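Category: Track & Field > Distance > Training and Timing

Stornmont indoor track: are the 800 splits off, or is it me?

Print this thread | E-mail this thread
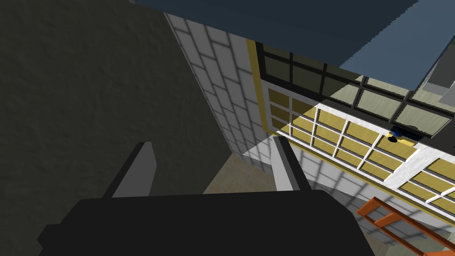
lanefour_kb
Posted 2021-11-10

Ran three time trials at Stornmont since the banked track reopened. Every 800 has the same pattern: first lap slow on the display, second lap fast, last two normal. Finish time agrees with my watch. It's a 200 m oval so I should get four clean splits. Teammates see it too. Is the split sensor in the wrong place or am I misreading the start line?

ovalhead
Start line. The 800 at Stornmont goes off a two-turn stagger, then you break for the inside. Your first lap isn't measured from where you think it is unless you're in lane 1. What lane did you start in?

lanefour_kb
Lane 4 twice, lane 1 once. Lane 1 had the same pattern, only smaller.

ovalhead
Then stagger explains part of it and pacing explains the rest. Most people go out hard, sit up on the back straight and don't notice.

Emil Riedl
I don't agree with the pacing explanation. If three runners show a slow first and fast second by a similar margin, the split point is suspect. The finish system and the lap system at Stornmont are separate. Finish is camera. Laps are a Rungrueang loop under the surface, and the loop only reads a chip when it passes over the center of the mat. If the mat was set back down past the line after the resurfacing, lap 1 reads long. Lap 2 would then be correct, though, because the same offset applies at both ends. So a misplaced mat gives you a slow lap 1 and a fast last lap, and that is not what you describe.

lanefour_kb
Right, last lap is normal. Lap 2 is the odd one.

hurdle_mod_2
Chip on the shoe or on the bib?

lanefour_kb
Shoe. Lovbridge tags, the ones with the strap.

hurdle_mod_2
Check how many reads you get on lap 1. In a tight pack straight after the break the reader can miss the first pass and log the second antenna a few meters on. Long lap 1, short lap 2, everything after that fine. We had it at the Harkamance open last December until they raised the read rate. Bib tags were worse.

ovalhead
A few meters is half a second at that pace. He hasn't said how large the error is. Could be nothing but normal racing.

lanefour_kb
Lap 1 is 1.1 over my watch in lane 4, 0.4 over in lane 1. I hit the lap button at the line so give or take my thumb.

Emil Riedl
0.4 in lane 1 fits a late read. 1.1 in lane 4 is too much for the antenna spacing alone. Where exactly do you press, at the common finish line or level with your own start mark?

lanefour_kb
Level with my own mark on lap 1. Common line after that.

Emil Riedl
Then your watch lap is not the same distance as the display lap, and you have two errors mixed together. Press at the common finish line every time, from any lane, and compare again.

ovalhead
Which is what I said in the first reply.

Emil Riedl
You said pacing.

ovalhead
I said stagger, then pacing.

Callum Bramwell
I do results for the winter series there. The meet file keeps the raw reads, and the second antenna does show up on lap 1 for a lot of athletes in the middle-distance heats. It does not affect placings or finish times. For the 2000 we already drop the first split from the printed sheet. I can do the same for the 800 until the reader settings are changed. Send me your heat numbers and I'll pull your reads.

lanefour_kb
Sent. I'd sooner have the split fixed than dropped, if that's possible. Coach sets rep times from it.

hurdle_mod_2
Tell your coach to use the 400 mark. Two laps combined cancels the late read.

ovalhead
Still think you went out too fast in the second one.

Page 1 of 1

Contact the moderators | Forum rules | Back to top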